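搜索 请输入词条名称 进入词条

最后更新：3月

刀柄

刀柄是刀具供手握持的部分，与刀身一起决定一把刀用起来是否顺手。人们谈刀，往往先谈钢材、硬度和刃口，其实手上感受到的一切都要经过刀柄：重心落在哪里，切下去时力往哪边走，切完一大盆萝卜之后手掌酸不酸。这个看似不起眼的部件有着极其丰富的历史，从缠着兽皮的石片，到今天一体成形的厨刀，几乎每一种天然和人造的硬质材料都曾被拿来试过，十分精彩。

起源

最早的石器大多直接握在手里使用。后来人们学会把石片嵌进木头或骨头的槽口，用树脂、沥青粘牢，再以筋腱或植物纤维捆扎，这一步在考古学上称为“装柄”。装柄看上去简单，背后却要懂得好几种材料的脾气：胶要熬到合适的稠度，木槽要比石片略宽，绳子最好湿着缠，干了才会收紧。力臂变长以后，同样的石片能完成的工作多了许多，手也离锋刃远了一些。

金属刀具出现后，柄的做法渐渐分成两路。一路是把刀身与柄一次铸成，中国北方草原地带的青铜削刀就常见这种样式，柄端铸一个圆环，可以穿绳挂在腰间。另一路是在刀身尾部留出一段窄条，再套上或夹上别的材料。这段窄条叫作“柄脚”，也叫“茎”，今天绝大多数刀具仍然沿用这个思路。

结构

常见的柄脚有3种形式。全龙骨的柄脚与刀柄同宽同长，两侧各贴一片柄材，用铆钉穿过固定，侧看能见到夹在中间的一线钢。插入式的柄脚细而尖，烧热后或涂胶后插进整块柄料，日本厨刀多用此法，好处是柄旧了可以敲下来换新的。贯通式则让细长的柄脚穿过整个刀柄，在尾端铆平或用螺母拧紧，北欧的猎刀里有不少漂亮的例子。

中式菜刀的柄往往短而圆，因为用刀的人习惯捏住刀身根部，柄只需抵住掌心。西式主厨刀的柄较长，腹部微微隆起，尾部向下弯出一个小钩，防止手向后滑脱。两种思路差别很大，却都是从各自的切法里长出来的，把两把刀放在同一块砧板上轮流试一试，立刻就能体会到。

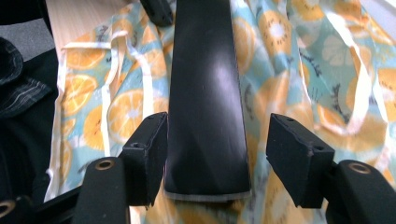
材料

木材是最古老也最受欢迎的柄料。黄杨细密，花梨油润，日本厚朴木轻而不易打滑，胡桃木的纹理则让许多制刀人爱不释手。木柄怕久泡，也怕暴晒，胀缩几次之后铆钉周围容易出现缝隙，因此讲究的用家会隔一阵子擦一遍亚麻籽油或矿物油。角和骨曾经很常用，水牛角至今还常被做成日式刀柄前端的箍，一圈黑色或带花斑的角料，既遮住接口，也减缓水汽渗入。

合成材料在二十世纪大量进入刀具行业。酚醛树脂浸布压成的层板耐水耐热，打磨后会露出一圈圈等高线似的纹路；聚甲醛硬而光滑，常见于三颗铆钉的西式厨刀；聚丙烯和热塑性弹性体便于注塑，适合屠宰、水产等需要频繁清洗的场合。弹性体表面略软，手上有油也抓得住，不过用久了可能发黏，需要留意保养。

形状与握感

刀柄的截面是一门大学问！圆形截面转动灵活，雕刻和削皮都合适，但看不见刃口时难以判断方向；椭圆截面自带方向感；八角截面棱线分明，手指一搭就知道刃朝哪边；栗子形截面在一侧起一道棱，分左右手。柄的粗细变化同样重要，前细后粗的柄在拉切时能抵住小指，前粗后细的柄便于拇指和食指捏紧。左撇子使用栗子形刀柄时常觉得别扭，把棱线换到另一侧，手感马上就不同了。

重量的分配也离不开刀柄。柄重则重心后移，刀尖灵动，适合精细的活计；柄轻则重心靠前，剁切时能借刀身自己的分量。有些匠人会在试装阶段反复刨削柄料，一次只去掉薄薄一层，直到平衡点恰好落在食指第2个关节所在的位置。

地方传统

山城比尔洛（Birlow）以梨木刀柄闻名。当地果农把不再结果的老梨树锯成段，在阁楼上阴干数年，再分给各家作坊车制。莫尔基科（Morkico）作坊的柄尾有一道浅浅的凹槽，原先供猎人系皮绳，后来成了一种装饰，老用户凭手指一摸就能认出来。沿河而下的图弗（Tuver）则偏爱角料，镇上的刀具陈列馆藏有刀柄1,986件，其中相当一部分从未装上刀身，是学徒出师时交的作业，从粗朴到精巧一路排开，看得人流连忘返。

费尔南德斯（Fernandes）刀具厂走的是另一条路。该厂较早在渔用刀上采用注塑柄，一季生产4,000把，供应沿岸的鱼市。渔工戴着手套干活，柄上的防滑纹因此刻得格外深，后来的家用款式才逐渐改浅。

养护与更换

日常使用后，刀柄应与刀身一同擦干，缝隙处尤其要照顾到。木柄不宜放进洗碗机。柄面起毛时，可用细砂纸顺着纹理轻磨，再上油静置一夜。铆钉松动的刀应停用，待重新铆紧或更换柄片。插入式木柄的更换较为容易：垫一块硬木，沿柄前端均匀敲击，旧柄即可退出，柄脚除锈后再装新柄。

参见：柄脚、刀鞘、装柄技术、磨刀石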